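Progress report no. 6 – Pallbridge workspace fit-out
Prepared for: Zdeňka Kratochvíl, Lilden
Prepared by: Sachiko Oda, Grullel
Date: 2 July 2024

1. Position against plan

The work is in week 12 of the programme agreed in March. Lighting, floor zoning and the stair area are complete apart from the points noted under section 5. Storage is part complete. Trailing power is the one item behind plan and is carried forward to the next period.

The hall stayed in use throughout. Work on the floor and the power supply was limited to early mornings, which accounts for most of the slippage.

2. Floor and power

The white tiles have been kept on the working side and the blue-gray floor on the far side. Red tape has been laid on the tiles as a temporary zone line. It will be replaced by a painted line once the layout is signed off. Tape was preferred at this stage because the line has moved twice already.
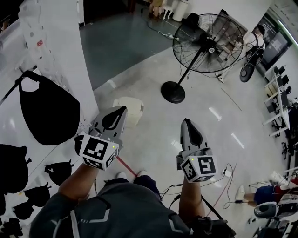

Extension leads remain the main concern. Power strips are still on the floor on both surfaces, and the pedestal fans add further cables across the floor. The electrical contractor, Murín, has quoted for floor boxes on the tiled side and wall sockets on the far side. The quote is within the contingency. Until the work is done, leads are to be kept off the zone line and boxes cleared from the join between the two floors at the end of each day.

3. Lighting, air and stair

The rectangular fittings under the corrugated ceiling were cleaned and their tubes replaced where needed. Readings at desk height are now over 42 per cent better than at the start of the programme. The rear of the hall is still dimmer than the front and two more fittings are proposed there.

The wooden stair to the mezzanine was checked for loose treads and the metal railing for fixings. No faults were found. The wall vents behind the stair were serviced on the same visit. Fans will be kept for the summer – the vents alone do not move enough air to the desks.
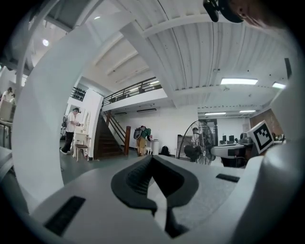
Figure 2. Main hall with the stair, mezzanine railing and wall vents.

4. Storage

White metal racking with perforated uprights has been chosen as the standard type. The bars can be moved without tools, and the same rack serves for hanging and for shelves. Black fabric covers are now hung on the bars and no longer folded in boxes. Load on any one shelf is limited to 60 kg pending the supplier's written figure.

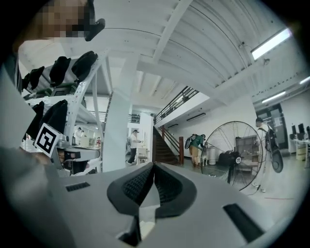
Figure 3. Racking with black fabric covers hung on two levels, near the white column.

5. Outstanding items

Floor boxes and wall sockets: order to be placed on approval of the Murín quote.
Rear lighting: two fittings, price awaited.
Zone line: paint after layout sign-off.
Racking: shelf labels and written load figure.

6. Decision requested

Approval is requested to release the contingency for the electrical work. No other change to the budget is sought for this period.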